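**Shrinkage on a wool blanket, can any of it be undone?**

posted by dulcimer_oak, Saturday, April 3, 2021

I have a Trostell wool blanket that went through a warm wash by mistake. It was 14 inches longer than the bed on each side and now it barely reaches the edge. The surface feels thicker and a little stiff. It hasn't been in the dryer. The tag says hand wash only, and I have not washed it again. Is there a way to get some of the length back, or do I cut it down for the couch?

---

**marlpit**

You can get some of it back if the wool hasn't fully felted. Pull a corner in both directions. If you can still see the weave open up, it's worth trying.

Fill the tub with lukewarm water and add hair conditioner, about 2 tablespoons per gallon. Push the blanket under and leave it for half an hour. Don't wring it. Press the water out, roll it in towels, then lay it flat and stretch it a few inches at a time, working from the middle out. Pin or weight the edges and leave it until it's dry all the way through - mine took 5 days in a basement.

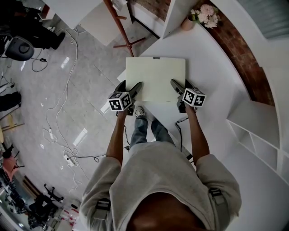 Carol_W disagrees about the conditioner and says plain baby shampoo did the same job on her Prindale throw, with less rinsing afterward. I haven't tried that. Either way, go over the edges again on the second day, when the wool is still damp enough to move.

---

**tenpenny**

its felted, cut it down. I got two seat pads and a dog bed out of mine

---

**hollis_rd**

Try the soak first, but measure before you start so you know if anything changed. I got back most of the length and almost none of the width. Blanket stitch the edge if you do end up cutting it. Felted wool won't fray much, but the corners wear.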